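Stain Removal on Kitchen and Household Surfaces: Does Waiting Matter?

Term project report
Group members: Nisha Vishwakarma, Madhu Yadav, Girish Garg
Project guide: Archana Bhatia
Submitted Oct 6, 2020

1. Introduction

Most people clean a spill when they notice it, and most people have been told that a stain left overnight is much harder to remove. Our group wanted to find out how true this is for common household stains. We chose tea, turmeric paste and cooking oil because all three of us deal with them at home. The work was done over one term, with a short trial run in January to settle the method.

The question is a practical one. If waiting makes little difference for a certain stain, there is no need to reach for a stronger cleaner. If it makes a large difference, then it is worth keeping a cloth nearby while cooking.

2. Background

Tea contains tannins, which bind to porous materials and turn darker over time. Turmeric gets its color from curcumin, which dissolves poorly in water but well in oil and alcohol. Cooking oil has little color of its own, but a thin layer left in air slowly reacts with oxygen and becomes sticky. Detergents work on oil by surrounding small drops of it so that water can carry them off.

We expected turmeric to be the hardest to remove and oil to be the most affected by waiting.

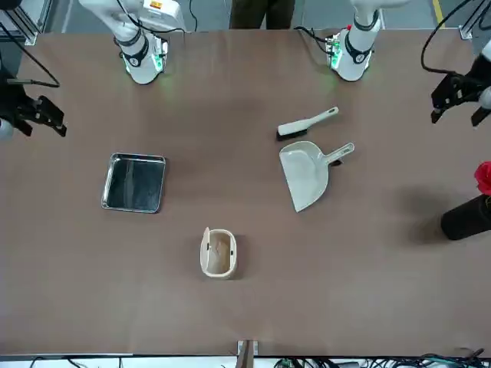
Why does plain water remove tea better than it removes turmeric?
Many of the colored compounds in tea dissolve in water, so a wet cloth can lift them before they settle into the surface. Curcumin hardly dissolves in water, and wiping it with a wet cloth mostly spreads it around.

3. Materials and method

We used test tiles of three kinds: glazed ceramic, painted board and stainless steel. Each tile was stained with a measured amount of tea, turmeric paste or oil, placed in the center with a dropper or a small spoon. In total we prepared 80 tiles, including the spare ones.

Half of the tiles were cleaned after 6 minutes. The rest were left overnight on a shelf away from sunlight. Cleaning was done with a damp cotton cloth and one of two liquids, plain water or a dish soap solution made up to 500 ml with tap water. The person cleaning used straight strokes and kept going until no more color came off on the cloth, or until the stroke limit was reached.

Madhu did all of the wiping so that the pressure would be as even as possible. Girish kept the tally. Nisha scored the tiles afterward without being told which group each one came from. The score ran from clean to heavily marked on a five-step scale, and each tile was judged under the same desk lamp. The full tally for the main test came to 2580 strokes.

4. Results

Tea came off the ceramic tiles completely in both groups. On painted board, the overnight tea stains left a light brown ring that soap did not remove. The fresh ones left no ring.

Turmeric left a yellow mark on every painted board tile, even when it was cleaned early. Soap helped a little. On ceramic it came off with soap but needed more strokes after a night of waiting.

Oil on fresh tiles was easy to remove with soap and difficult with water alone. After a night the oil felt slightly tacky at the edges, and the water-only tiles stayed smeared.

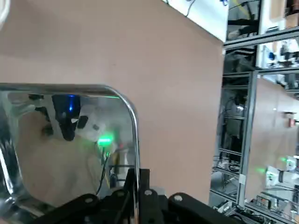 Stainless steel gave us the most trouble in scoring. No stain soaked into it, so by the color scale nearly every steel tile was rated clean, yet some of them plainly still had a film of oil. Polished steel acts like a mirror, and on a curved piece the reflections bend, so that a green light shows up as a greenish tint on the metal next to it and can pass for a mark. We had the same problem with the yellow of our own turmeric jar reflected in the tiles. For the second round of scoring we cleared the desk and held a sheet of white paper behind the lamp, which made the oil film easier to pick out.

5. Discussion

Our first guess was partly right. Turmeric was the hardest stain, but the surface mattered more than the waiting time. Painted board held color from both tea and turmeric, while ceramic and steel did not. Waiting had the clearest effect on tea on painted board and on oil cleaned with water.

The method has weak points. One person's wiping pressure can change over a long session. We tested only one brand of dish soap, and our scale was made for color, so it was a poor fit for oil. Kanchan Maurya from the other project group suggested weighing the tiles before and after cleaning, and we would do that if we had access to a finer balance.

6. Further work

We would like to repeat the painted board tests with a baking soda paste, and to add a waiting time of one hour between the two we used.

The tally sheets and score sheets are attached at the end of the printed copy.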